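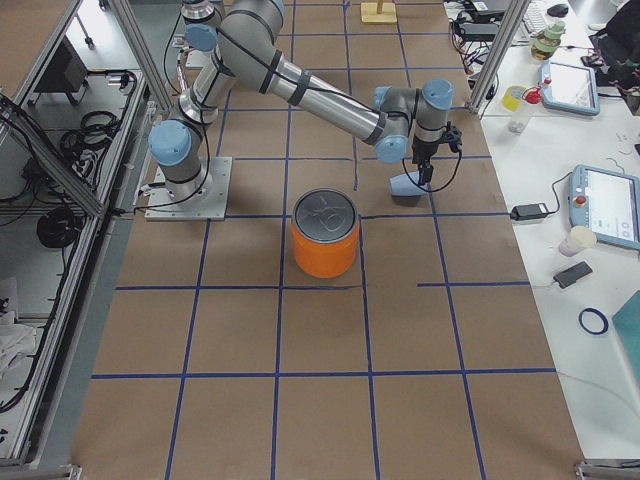

Search this site Enter keywords

4. The taped grid and what it bought us

Figure 3. The arm over the taped table in the Kercombe shared workshop, with the orange can and the small pale blue object on the paper.

Much of the writing on home-built robot cells treats the table as an afterthought. The arm gets a chapter, the software gets two, and the surface the arm works over gets a line saying it should be flat. We went the other way at first and gave the table too much credit. Our early notes claim that a grid of squares would let any member of the workshop place a part by eye and have the arm find it. After 60 trials we no longer believe this in the form we wrote it, and this section sets out what we think is left of the claim.

The build is simple. We covered the table in brown kraft paper and marked it into squares with dark blue tape (Figure 3). The arm is bolted to a square metal plate left of center, and a gripper hangs from the wrist. Karimi laid the tape with a long rule and a helper at the far edge. Mohamedi wrote the short program, called Drideneo, that turns a square's row and column into a position for the gripper. Neither job took more than an evening. The aluminum framing along the left side took far longer, and it has no bearing on the results given here.

4.1 Does the grid help with placing?

It helps a little. When a person is told to set the can in a named square, the can ends up in that square. When a person is told to set it at the center of the square, we get whatever that person thinks a center is. Waweru and Stubbs each placed the can for half of the trials, working from the same printed list, and their habits were different enough that we could tell their runs apart without looking at the names. Waweru worked from the near edge of the table and tended to leave the can short. Stubbs drifted to the right.

Drideneo assumes the center. It has no way to know that the can is off, and so a miss that looks like a fault in the arm may be a fault in the hand that set the can down. We did not separate these two causes in the first round. This is our mistake, and it means the first round should be read as a test of the whole arrangement, people included.

Of the 60 trials, 21 ended with the gripper failing to close on the can. Kirui has argued that the number would drop if we replaced the can with something less tall and less round. She may be right, but a cell that does well only with friendly objects isn't of much use to the people who share our bench.

4.2 Paper and tape as a reference

Kraft paper is cheap and can be changed in minutes, which is the usual case for it in hobby builds. We have two complaints. The first is that paper moves. It was pulled tight and fixed at the edges when we laid it, and by December the lines near the middle no longer agreed with the marks we had made on the table underneath. The second is that tape has width. A can standing on a line, as in Figure 3, belongs to no square at all, and the program had no answer for this until we asked for one. It now picks the square nearer the base. We have not tested whether this is better than refusing to move.

A reader could fairly ask why we did not use a camera from the start. Rocha, the workshop on the floor above ours, did so in a similar cell and reports fewer misses. We have seen the cell run and have no reason to doubt it. We have not seen the counts, or a list of the objects used, and we were told that the lights were changed partway through. Until somebody runs both cells on the same list of placements, we don't think either group can say much about the other.

4.3 Time spent

Claims about how quickly such a cell can be set up deserve the same doubt. The Clundesia build guide, which we followed for the base and the cable runs, promises a working arm in a weekend. Ours took roughly 61 hours of shared labor before the first trial that we were willing to count. A good part of this went to cables. They run along the arm and loop out by the gripper, and on the far reaches of the table we slowed every move out of worry that the loop would catch. It never did in the counted trials. Whether the slower speed was needed we can't say.

The other large cost was teaching positions by hand from the pendant. Each square was taught once, then checked by a second person. When the paper was changed, the checks had to be done again, and on one occasion they weren't. We dropped that day's runs, and they are not among the 60.

4.4 What we would keep

We would keep the tape, mainly for talking. It is easier to say "one square toward the post" than to point, and new members picked up the habit at once. We would not keep it as the only source of position. The second round, begun on May 3, 2025, uses a printed ring for the base of the can, so that the hand error can be measured apart from the arm error. The ring is awkward to line up and Stubbs dislikes it. Results from that round are given in Section 5, along with the runs in which the ring itself slipped.

We use cookies to remember your settings. Accept Decline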